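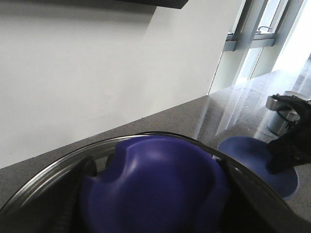 *Skirik Laboratory for Robot Learning, Manipulation Group*

## 4. Collecting Demonstrations in the Kitchen

### 4.1 Task and workspace

All demonstrations were recorded at a fixed kitchen counter fitted with a gas cooktop. The counter meets a plain wall at the back and a bank of windows at one end. We kept the daylight uncontrolled, and the policy is trained on whatever lighting was present when the operator worked.

The task family is simple cooking preparation. It is divided into segments: grasp a utensil, move an object between the two arms, bring a bowl toward the pot, tip the bowl, and return it to the counter. Each segment begins with the arms at rest over the counter and ends when the operator presses the foot switch. An operator may stop a segment early, and a stopped segment is kept in a separate list with a one-word reason.

Two ways of showing the task were compared. In *hand guiding*, the operator holds the arm above the wrist and moves it directly while the motors compensate for gravity. In *remote control*, the operator stands at a Usidov leader station and moves a pair of smaller arms whose joint angles are copied to the robot. The finger opening is set by a trigger in both cases. Hand guiding on two arms at once proved tiring, and we limited it to segments where one arm does most of the work.

### 4.2 Views

Each wrist carries a small camera that looks past the fingers, and a fixed camera covers the cooktop. The wrist views are the main input to the policy. They show the contact between finger and object at close range, but a held object can hide a large part of the counter. Rims are a particular difficulty. A clear glass rim is often visible only as a thin highlight, and the operator, who sees the same wrist view during remote control, must judge the clearance of the fingers from that highlight.

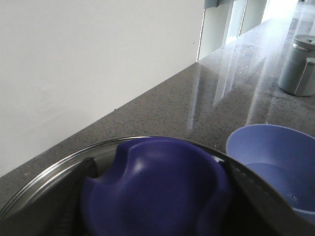
**Figure 4.** Wrist view during a utensil segment. The purple silicone piece is held between both fingers at the rim of the glass bowl.

The soft utensil was chosen because its shape changes slightly under load. An operator using hand guiding feels this change through the arm and tends to stop closing the fingers early. An operator using remote control has no such feedback and tends to close further. The recorded finger commands therefore differ between the two methods even when the arm paths are close. We correct for this by storing the measured finger opening alongside the command and training on the measured value.

Water is used in place of other liquids. It is easy to clean up, and its surface gives the network a hard case: reflections shift as the wrist moves, and the level in a shallow bowl is difficult to read from the side.

### 4.3 Fixed camera

The fixed camera is set low, near the height of the burner. Ruairi Leckie proposed this position after early trials from a higher mount, in which the arms covered the pot for most of the pouring segment. From the low position the height of the pot above the burner can be checked directly, as can the setting of the knob.
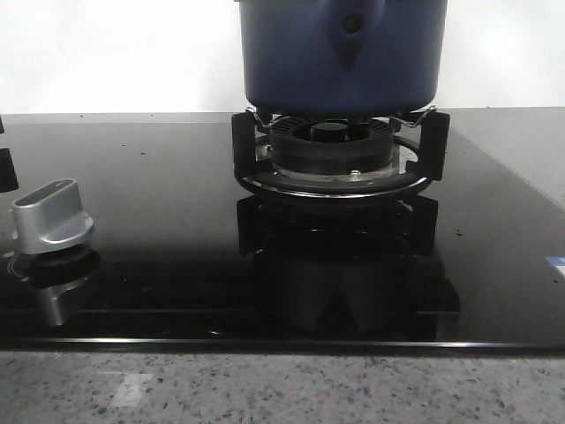

**Figure 5.** Fixed view of the cooktop, with the pot on its support over the burner and the control knob at left.

The fixed view is not passed to the policy. It is used for labeling and for checking the start state. Before each block of 15 segments, the operator compares the current view with a stored reference and moves the pot if the two disagree -- a check that adds little time and removed most of the start-state errors seen in May.

### 4.4 Procedure

Six operators took part. Each received 30 minutes of practice with each method before recording. Anayeli Escobedo ran the sessions and reviewed every segment for dropped frames, clock drift between cameras, and finger contact with the cooktop glass. Segments showing any of the three were removed. In total, 29 segments were removed, most of them for clock drift on the left wrist camera.

Bowl segments were recorded by remote control only. The operator opens the fingers wide, lowers the wrist until the bowl lies between them, and closes on the wall of the bowl. Approach direction was left to the operator. 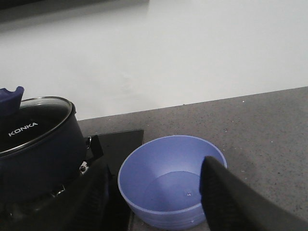 Leaving this choice open produced two clear habits. Some operators lined up the wrist well above the counter and came straight down; others came in low and turned the wrist late. Both work, but a policy trained on the mixed set hesitated between them at the point where the paths divide. Following the Yazzie sampling scheme, we assign each demonstration to a path group and draw training batches from one group at a time. The pauses became shorter, although they did not disappear when the bowl was placed close to the cooktop.

The same grouping was applied to utensil segments with less effect. There the paths differ mainly in timing, and the Plekthorpe alignment step described in Section 3 already accounts for most of the spread. Results for both segment types are reported separately in Section 5.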